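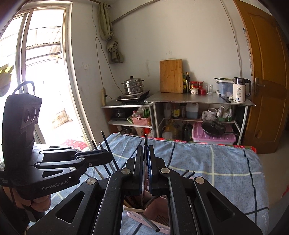 Utensil holder on the table or by the stove?

Jokidlow Kitchen Talk > Small Kitchens > 16 replies

rudell_fan
We have one pink utensil holder and two adults who disagree about it. I keep it on the table, on the checked cloth, where people eat. My other half wants it next to the cooktop. The counter in the corner is low and the steamer takes up most of the top. Opinions?

Tiina_S
Table. Chopsticks belong where the mouths are.

vilho.pesonen
Stove. You cook every day and you have guests what, twice a year? Also anything left on a tablecloth ends up with a ring under it. Ask me about my mother's.

rudell_fan
How is your mother's?

vilho.pesonen
Ringed.

Oisin H
Get two holders and stay married. Spoons and ladles by the heat, chopsticks on the table. Ours is a jar that used to have pickles in it and it has held up for 26 years, which is more than I can say for the lid.

pendo_m
Does yours drain? Mine has a vented back and I still tip it out over the sink every Saturday – you do not want to know. If you put chopsticks away damp they go fuzzy at the bottom.

Tiina_S
Mine have never gone fuzzy.

pendo_m
Have you looked?

Tiina_S
I have now. Withdrawn.

siirikar
Nobody has mentioned the shelf under the counter. I see a rice cooker and a pink basket of packets down there. Move the packets to the steel table with the open shelves and the holder could go in that spot.

rudell_fan
So I'd bend down for a spoon.

siirikar
It's called exercise.

vilho.pesonen
Still stove. Put the steamer away when you're done with it and you've got all the room you need.

rudell_fan
The steamer does not get put away. The steamer lives there. We've discussed this at home too.

Oisin H
Two holders. I'll keep saying it.

rudell_fan
Fine, ordered a second one. They were out of pink, so now we're arguing about green.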